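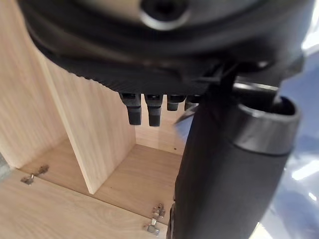 Interior of pale oak-veneer cabinet: cleaning and lining before reuse

Porkinia Household Help — Furniture and Storage
Posted 2023-11-17

Abenezer Gidey
Our residents' association is preparing to return an open cabinet to service in the shared kitchen. The cabinet is made of light-colored wooden panels with an oak veneer, and the grain is visible on the inside. It was purchased in August from Degefa and has since been used for the storage of dry goods in paper bags. A faint smell of spice remains, and there is a slightly tacky area toward the back of the bottom panel where a bottle of oil is believed to have leaked.

Members are requested to advise on the following matters. First, which cleaning method is suitable for veneer of this type, given that the finish is not identified in the paperwork. Second, whether the bottom panel should be lined before plates are placed on it. The inside width is 800 mm, and the liner sold under the name Wokov is supplied at a width of 288 mm, so a single strip would not cover the panel. The association would prefer not to use any adhesive product. The cabinet is fixed to the wall and cannot be taken outdoors.

Vunaten Furniture Desk
Thank you for your inquiry. Veneer is a thin layer of real wood bonded to a panel, and it should be cleaned with as little water as possible. The following procedure is recommended.

Remove all contents and any loose shelves. Vacuum the corners with a brush attachment. Mix a few drops of mild dish soap into a bowl of lukewarm water, wring a soft cloth until it no longer drips, and wipe along the grain. Wipe again with a second cloth dampened with plain water, and dry the panel immediately with a towel. Particular care is required at the joints and along the front edges, where moisture may enter and cause the veneer to lift.

The tacky area may need two or three passes. Scouring pads, bleach and oven cleaner should not be used. If soap is not sufficient, a small amount of mineral spirits on a white cloth may be tried, but only after a test in a hidden corner. Should any color transfer to the cloth, or should the surface turn dull, stop at once. Keep the room well ventilated during this step, keep flames and lit burners away, and lay the used cloth flat outdoors to dry before it is discarded.

With regard to the smell, leave the cabinet open for 2 days after cleaning. A shallow dish of baking soda may be placed on the bottom panel during this period. Do not sprinkle the powder directly on the wood — it settles into the grain and is tedious to remove.

A liner is advisable under plates, as the unglazed foot of a plate can scratch the finish. Strips of non-adhesive liner may be laid side by side from front to back. Three strips of 288 mm come to 864 mm, and the last should therefore be trimmed by 64 mm. The edges should meet without overlapping, or the plates will not sit level. Please confirm that the panel is fully dry before the liner is put down.

L. in Unit 187
We just used vinegar on ours and it was fine. Ours is a darker cabinet though and I could not say whether it is veneer. We never bothered with a liner.

Abenezer Gidey
The replies are acknowledged with thanks. The association will proceed with soap and water in the first instance and will hold the mineral spirits in reserve. Three strips of liner will be ordered. Vinegar will not be used until the finish has been confirmed with Degefa.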